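**Ticket 589: right hand won't let go / reports "released" while still closed**

Opened by: Yuxi Xiao
Assigned to: Leopold Gisler
Unit: Vida, right arm, Prarkby lab
Severity: medium (Leopold has asked twice for low, see comments)

**Summary**

Right hand is told to open after a place. The log says it opened. The fingers stay curled. The arm then backs off as if the hand were empty and drags whatever it was holding along with it. Seen with the tripod, a paint roller and a rolled umbrella. Never seen with boxes or cups.

**Steps to reproduce**

1. Load the tabletop place task, speed at default.
2. Lay the tripod flat, legs folded, and let the right hand take it by the legs from above.
3. Command place, then release.
4. Watch the hand, and do not rely on the status line.

It doesn't happen every time. I logged 100 place-and-release cycles with the tripod and got 74 clean ones. The rest were either a late opening or no opening at all. Support's first reply called this "intermittent." I would call it one in four.

**Comment, L. Gisler**

Tesent support says this is the known grip timeout and that the March firmware fixes it. Release note reads: "Improved release behavior on slim objects." Please update and close.

**Comment, Y. Xiao**

Updated. Not closing. The 100 cycles above were run on the March firmware. I don't have a matching run on the old one, so I can't tell you if it got better, and I doubt Tesent can either. I asked what "improved" was measured against and got a link to the same release note.

I also don't buy the timeout story. A timeout should show up in the log as a timeout. What I see is a normal release event, normal duration, with finger position reported as open. Either the position reading is wrong or it's the commanded value being echoed back and labeled as a reading. The second would explain a lot.
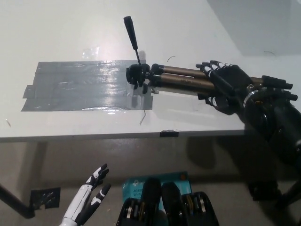
*Tripod task, right hand on the legs. Table as set up for the test.*

For anyone trying this on another unit: the grip is the part to copy. Fingers go over the tubes from above, with the tripod on its side and the head over by the tape patch. If you turn it so the hand takes the head, the fault goes away, at least in the few tries I made. Please don't report "cannot reproduce" after testing it that way.

**Comment, L. Gisler**

Could it be the tape? If the tripod catches on it during the place, the fingers may be under side load when they try to open. The edges look ragged to me.

**Comment, Y. Xiao**

Fair question. I moved the whole task to the bare end of the table and it failed on the third cycle. So the tape isn't needed for the fault. It may still make it worse, I haven't tested that.

Other things ruled out so far:

- Finger pads. Wiped down, no change.
- Low battery. Ran on the wall supply, no change.
- Network lag. Ran the release from the onboard script with the network down. No change.
- Left hand. Same task mirrored, no failures. I stopped early, so treat that as a hint.

**Comment, Y. Xiao**

Support now says the tendon drive may be worn and offers a replacement hand from Tenum, who builds them. Their stated service interval is 4,000 grip cycles. Our counter is under that. It's also odd that a software fix was the full answer until I said it hadn't worked, and then it was hardware.

If it is wear, I'd expect the release to get slower over a run. I plotted release time against cycle number and can't see a slope. The bad ones are scattered.

**Comment, L. Gisler**

I'd still take the new hand. Worst case we learn something.

**Comment, Y. Xiao**

Take it, but don't fit it until we have the raw encoder values. If we swap first and the fault goes quiet for a week, this gets closed as wear and we find out later.

On safety: the arm retracting with a load it thinks it dropped is the part that bothers me. The pan handle sticks out a good way and swings when the arm pulls back. Until this is sorted, please follow these on the right arm:

- Retract speed at the lowest setting.
- One person on the stop button for every release.
- No reaching in after "released" shows. Look at the fingers first.
- No long objects in unattended runs.

**Open items**

- Raw finger encoder values during a failed release. Requested from Tesent, no reply yet.
- Written answer on whether "finger position" in the log is measured or commanded.
- Full mirrored run on the left hand, same cycle count. Yuxi.
- Repeat with and without tape, same grip. Leopold.

Status: open, waiting on vendor. Severity stays at medium.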